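Household and workshop robotics

Household and workshop robotics is the branch of automation that deals with everyday manual chores: folding, wiping, sorting, packing, putting away. It is usually set apart from industrial robotics, where the part, the fixture and the path are all known ahead of time. A welding arm can repeat one motion for years. A machine that tidies a kitchen counter meets a different counter every day, and that is what makes the field so lively to follow.

Current ability

Machines handle rigid items of known shape well. Picking up a cup, moving a box or loading identical parts into a tray are close to routine in many labs, and floor cleaning has been sold to households for years. Progress with soft materials has been slower, but it is real, and the last few generations of learned controllers have taken on towels, bags and cables that earlier systems could not touch. How well they do still depends heavily on the room, the lighting and the exact item.

Wrapping and packing

Packing sits at the meeting point of home and shop floor. A person moving house and a worker at a shipping bench do much the same job, and both do it mostly by feel. Bubble wrap is a favorite test material. It bends, springs back, sticks out in flaps and hides whatever is inside it.

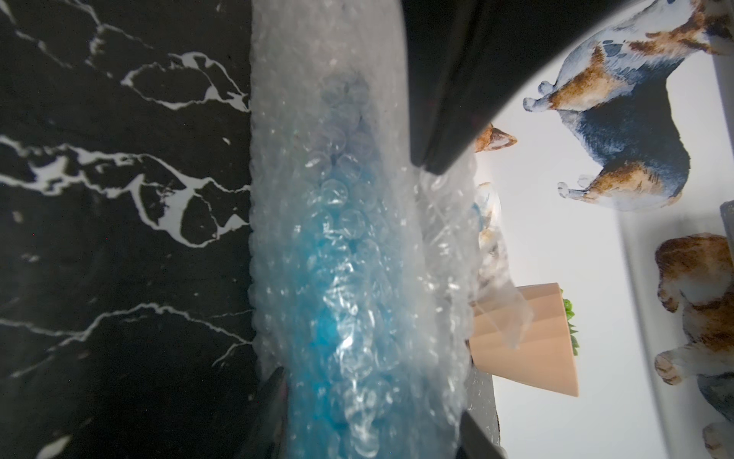

Three problems come up again and again. The first is sight: clear plastic throws back highlights and lets the background show through, so a depth camera may report a surface in the wrong place or miss it altogether. The second is force. Too light a grip and the film slides away; too firm and the bubbles burst or the contents suffer. The third is knowing when the job is done, a judgment people make with a quick squeeze and can rarely put into words.

The Clallero trials, led by Irén Hajdu and Ferenc Hegyi, looked at all three over one winter. The group ran 600 wrapping attempts with ordinary household goods and scored each on coverage, tightness and damage. Short, simple items went well from the first month. Long or lopsided ones remained hard, and most failures came at the final fold, where the loose end has to be held down while something else is fetched. By January the group had added a pause and a second look before each fold – a small change, and a wonderfully effective one.

Gripping soft film

Two approaches are common. Suction works on smooth sheets but leaks on bubbled ones. Pinching between two fingers is more forgiving, as a fold of film gives the fingers something thick to close on. Tímea Pintér's notes on the Vevum gripper recommend taking hold of a doubled edge wherever one can be found. 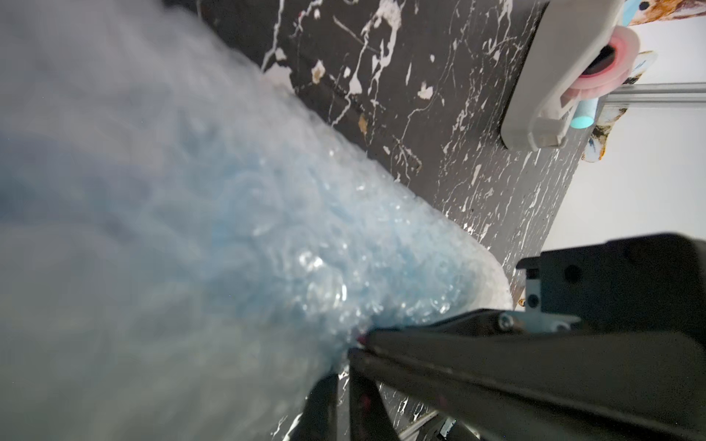
Bubble wrap pinched between the fingers of a black gripper, with a marble-patterned surface behind.

Training data

Most learned systems begin with demonstrations, in which a person guides the machine through the chore. The Csizmadia collection, assembled by Gizella Pálfi, holds 4000 of these, spread over 20 chores from stacking plates to bagging screws. Variety seems to matter more than sheer volume. Controllers trained across many counters and clutter levels cope far better with a new kitchen than those raised on a single tidy bench.

Outlook

Opinions on timing differ widely. Bence Hajdu has argued that packing benches will see dependable machines well before homes do, as a bench can be kept in order and a home can't. Pálfi expects the two to arrive close together. Speed is the other open question: a practiced packer is still much faster than the systems described here. Even so, a machine that can gather up a crinkled sheet of plastic and close it around something fragile would have seemed remarkable not long ago, and work on the final fold continues.

See also: Deformable object handling; Firier bench test; Learning from demonstration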